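Good Practice for Two-Arm Simulation Work: The Rules We Now Follow

Posted in July
Filed under: automation, standards, simulation

Readers of this blog will know that I have spent much of the past year on bimanual handling tasks, first at Condier and more recently on the Haugland programme. The following is a revised statement of the working rules our group applies to simulated manipulation. It replaces the notes I posted last winter, which were incomplete on the subject of surface textures and silent on record retention.

The rules are internal. They carry no regulatory weight, and they do not displace the risk assessment that must be completed before any program is transferred to physical equipment. Colleagues elsewhere are welcome to adopt them in whole or in part.

1. Scope

These rules apply to every simulated task in which two arms share a work surface. Single-arm tasks remain under the earlier document maintained by Svenja Plattner. Where a task begins with one arm and a second is added later, the present rules apply from the date of the change, and earlier results must be labelled accordingly.

2. Declared conditions

Each task file shall declare the starting pose of both arms, the nominal position of the workpiece and the limits within which each may vary. The seed used for randomization shall be recorded with every run. Hazem Mansour has asked me to repeat that a run without a recorded seed is not a result and will not be accepted in a progress report, however favourable it may look.

A batch consists of 530 runs. Batches may be combined for analysis only where the task file is identical in all of them. A change of lighting or floor material counts as a change to the file.

3. Textures and printed matter

Surface textures are drawn from a shared library of 2,000 images. The library was assembled for variety of colour and pattern, and a number of its entries contain lettering, including safety wording. Text of this kind has no meaning within the task. It must never be relied upon as a control, and an exclusion zone must be defined in the task file, where the planner can read it.

The spool task shows the principle well. The tabletop carries a rust-stained sign reading DO NOT ENTER, and the spool rests on a pale grey disc laid over part of the wording, with a gripper at the far side of the table and another over the left. 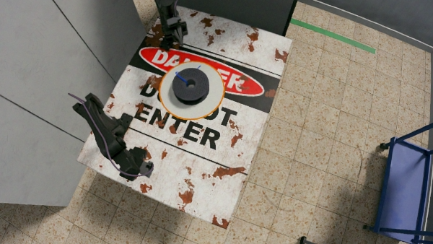
4. Markers and overlays

Discs, axis lines and similar aids are permitted during development. The author of the task shall state which of them are visible to the policy under evaluation and which are drawn only for the operator. Igor Borkowska reviewed our older files in the spring and found that this had been left unstated in most of them. Those files have been withdrawn until the omission is corrected.

Where a marker remains visible to the policy, the evaluation must be repeated with it removed. Both figures are to be reported side by side.

5. Separation between arms

Minimum separation shall be checked along the full length of each arm. Checks confined to the fingertips are insufficient. Modelled cables are to be included in the collision geometry wherever the simulator supports it, and the file must say so plainly where it does not.

Any contact between the arms ends the run and is logged as a failure, including contact that occurs after the workpiece has been placed.

6. Review and retention

Each task file requires the signature of one reviewer who took no part in writing it. Dagmar Hudec coordinates the roster. Reviewers have 7 working days to respond, after which the request passes to the next person on the list.

Logs, seeds and task files are retained for the life of the programme. Rendered video may be deleted after 6 months unless a reviewer has placed a hold on it.

Outstanding matters

Emília Beneš has proposed a further rule on how human interventions should be reported during mixed trials. I support it in principle, though the wording is not settled and I would prefer to see it tested on the Jetska files first. Comments on the draft may be left below or sent to me directly. Please quote the rule number in your message.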